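Home > Food and Agriculture > Grains

Sweet corn storage

Sweet corn storage covers the handling of fresh corn ears between harvest and cooking. Sweet corn is picked at the milk stage, while the kernels are still high in sugar and water. After picking, the sugar is gradually turned into starch, and the ear loses sweetness and becomes doughy. The change is faster at high temperatures.

Cooling

Growers usually harvest early in the morning and remove field heat soon afterward by hydrocooling, vacuum cooling or packing in ice. Cooled ears are held just above freezing at high humidity. Standard sweet types keep for a few days under these conditions. Supersweet types, which carry the shrunken-2 gene, start with more sugar, convert it slowly and keep longer.

Husked and unhusked ears

The husk slows the drying of the kernels but also draws water from them as it wilts. Long shanks and flag leaves are therefore trimmed before packing. Husked ears dry out quickly in open air and are normally wrapped for sale.

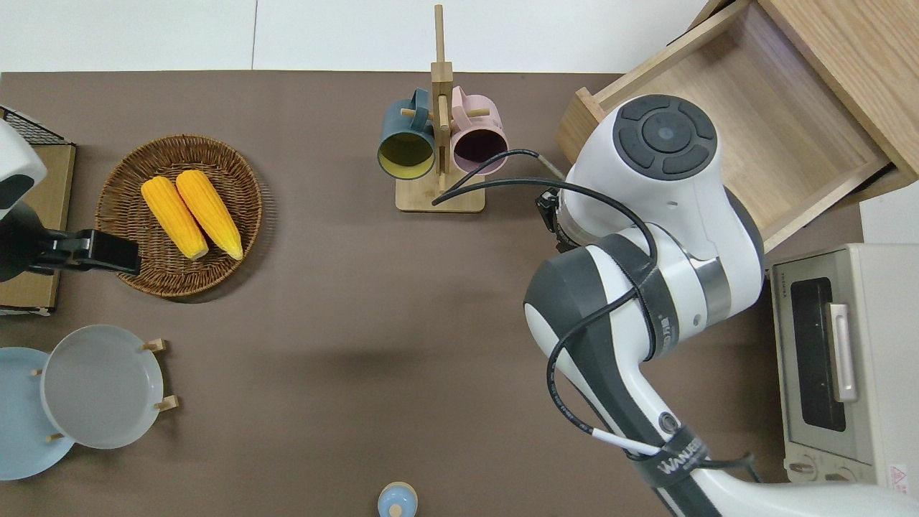
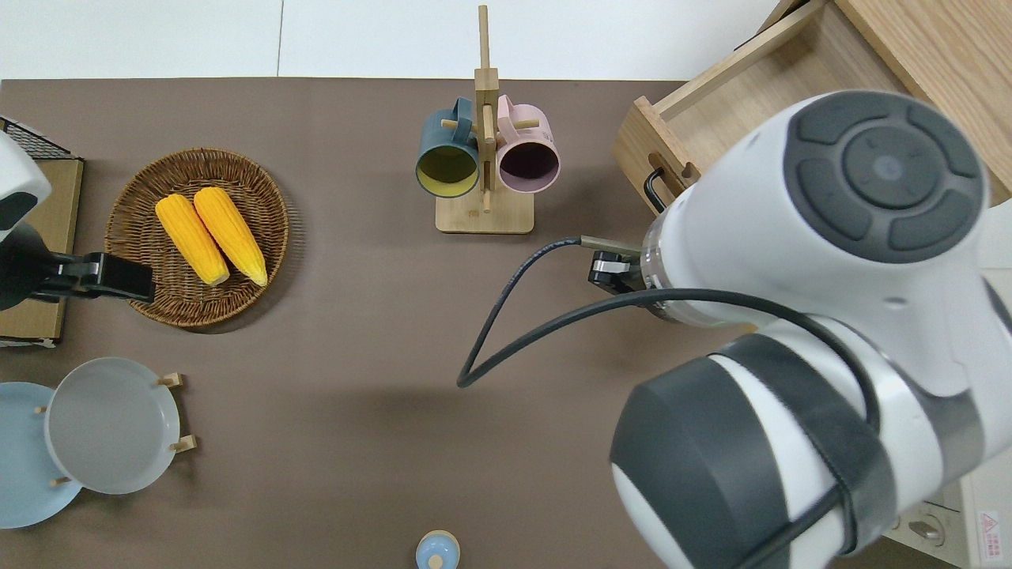
Two yellow corn cobs in a round wicker basket.

Local practice

In the Vorden valley, corn was traditionally kept in cellars cut into the hillside at Hirkska. The Pelkonen packing house, which opened with 16 cold rooms, took over most of this trade. Imlow, a late yellow variety grown in the district, is harvested into September.

Freezing

Ears for freezing are blanched to stop enzyme activity, chilled in cold water and drained. Cut kernels need less blanching time than whole cobs and take up less freezer space.

Category: Maize | Postharvest handling | Vegetable storage
17 shares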